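Skisance
2026-04-09

Okay, long thread ahead, so get yourself a drink. I finally finished sorting my grandmother's recipe cards and I have a lot of feelings about them (and about lard).

There are 1,581 cards. I know the number because I wrote it in pencil on the back of each one as I went, so that if I ever drop the box I can put them back in her order, which makes sense to me only now that I've read the whole thing.

Her order goes by who gave her the recipe! All the cards from her sister are together, then the women from the parish, then the neighbors on either side, then a fat bundle clipped out of magazines that she clearly trusted less, judging by how clean they are.

You can tell what she really cooked by the stains. The plum dumplings card is nearly see-through with butter. The one for aspic looks like it came from the printer this morning, and I can't say I blame her.

Measurements are a whole other adventure. "A glass of flour." Which glass, Grandma? I tested the walnut cake with two different glasses from her cupboard and got two different cakes, one lovely and one you could have used to prop a door open. The small glass with the ridges is the right one, in case any cousins are reading.

Then there's the oven. She never wrote a temperature, only "hot," "good," or "after bread." After a month of trying I've settled on 350 for "good," and I leave "after bread" to braver people than me. My March was pretty much all cake, and I regret none of it.

The section I love best is the preserves. She put up everything: sour cherries, pickled mushrooms, a horseradish and beet relish that will clear your head from across the room. For small things she wanted small jars, and she was very firm on that. Big jars sit open too long, she wrote, and then people get polite and leave the last spoonful for someone else.
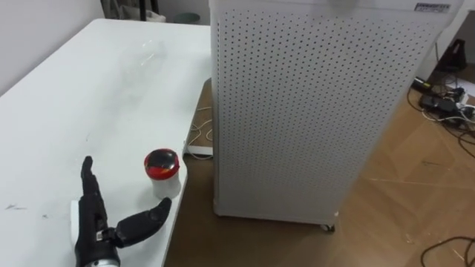
Little jar, red lid. Small is the way to go, just like the card says.

If you're making the relish, grate the horseradish by an open window and wear glasses if you own them. Roast the beets in their skins, let them cool all the way, then grate them on the fine side. Vinegar, a little sugar, salt, and then leave it in the fridge for 2 days before you taste it. I know that's hard. I tasted mine the same evening and thought I'd ruined it, and by the second morning it was exactly her Easter table.

A few of you asked how I'm keeping the cards safe. I scanned them all, front and back, and the paper ones are in plain archival sleeves from Tudodis, 4 to a page, in binders on the shelf by the cookbooks. The really greasy ones get a sleeve to themselves. I did not try to clean any of them and I don't think you should either!

One mystery left, and maybe somebody out there can help. There's a card that says only "Pawłowska, the good one" and then a list: eggs, poppy seed, orange peel, rum, "patience." No amounts and no method. I'm guessing it's a neighbor's poppy seed roll, but it could just as easily be a torte. If your family has anything close to it, please send me yours and I'll happily trade you the plum dumplings.

More cards next week, starting with the soups. There are so many soups.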